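Open day at Vitow, a converted bus depot behind the Custlow works. Free coffee, bad parking. Went for the speeches, stayed for the arm.

It's called Liapis and it takes old computers apart – or learns to. Auður Snorradóttir runs the bench. Budget for the year was 2000 hours of arm time, she says, and they've burned through almost all of it. Tower cases are the worst. Every maker hides the drive somewhere else.

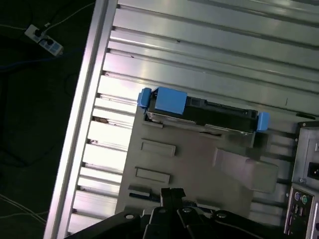
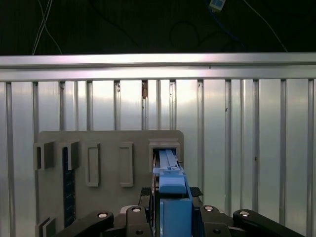
Black gripper, blue parts, gray metal.

Deming Ding wrote the grasp code. Quiet guy, talks fast once you ask about fingers. Too much squeeze and plastic clips snap, too little and teh part slides. He has a box of 113 broken ones under his desk. Wouldn't let me take one.

Tours go in groups of 12, eight minutes at the bench, then your moved along to the Lumen room for the sorting belts. Loud in there. Skip it if you have kids with you. Next open day is in August – sign up at the front desk, bring closed shoes.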